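Tokens of Affection

I came to collecting through a coat pocket. My uncle's old wool coat had a hole in the lining, and down in the hem, with the lint and a movie stub, was a brass transit token from Berkden. It had a cutout in the middle shaped like a little streetcar, and I thought it was the best thing I'd ever seen. I was supposed to be sorting clothes for donation. I sat on the floor for an hour instead, rubbing the thing with my thumb!

That was the start, and I now own 2,974 tokens. Most of them cost me less than a sandwich. Coin people can be a bit sniffy about us (no government behind them, no silver, no mint marks to squint at), but I love how local tokens are. A token was good for one ride in one town, or one loaf from one bakery, and when the bakery closed it was good for nothing. 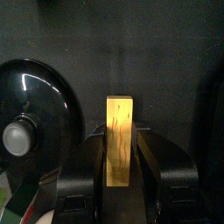 Are old transit tokens worth any money?

Most common ones sell for pocket change, but a scarce town, a short-lived bus line or a odd metal can push the price up a lot.

My own favorites are the Kinden ferry tokens. There were two kinds, a round one for foot passengers and an eight-sided one for anybody bringing a bicycle, and the story goes that the ticket takers could sort them by feel in the dark. Only 2,000 of the eight-sided ones were struck. I've got 17 of those, which my wife says is 16 more than a person needs. She may be right, but they're all different — one is holed for a key ring, one has initials scratched on the back, and one was flattened on a rail by some kid who I hope had a wonderful afternoon.

The person who taught me how to look at them properly was Kevin Nic Giolla. I met him at a summer show in July, where he had a table by the restrooms and a shoebox of unsorted brass. He let me dig through the whole box while he ate a peach. Then he went through my pile and put half of it back, because I'd picked all the shiny ones. "Somebody's been at these with polish," he told me. I still hear that every time I'm tempted. A cleaned token looks pink and raw, and the fine lines in the lettering go soft, and you can't undo it.

So these days I leave the dirt alone. If something is really caked, I'll soak it in distilled water overnight and pat it dry with a soft cloth, and that's as far as I go. For storage I like cardboard flips with a clear window. Stay away from the old soft vinyl pages, which go sticky and turn brass green — I lost a nice run of Usmani Bakery bread checks that way and I'm still sore about it.

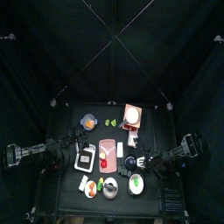 Toy kitchen pieces on a black tabletop.

What I'm hunting now is the Stamico set. Stamico was a cannery that paid part of its wages in company tokens, spendable only at the company store, and they came in five values from a nickel up to a dollar. I have four. The missing one is the half dollar, and I've seen exactly one for sale, at a price that made me close the laptop and go for a walk. I'll keep checking the junk boxes. Kevin has one, of course, and he brings it to every show in his shirt pocket just so I can hold it for a minute.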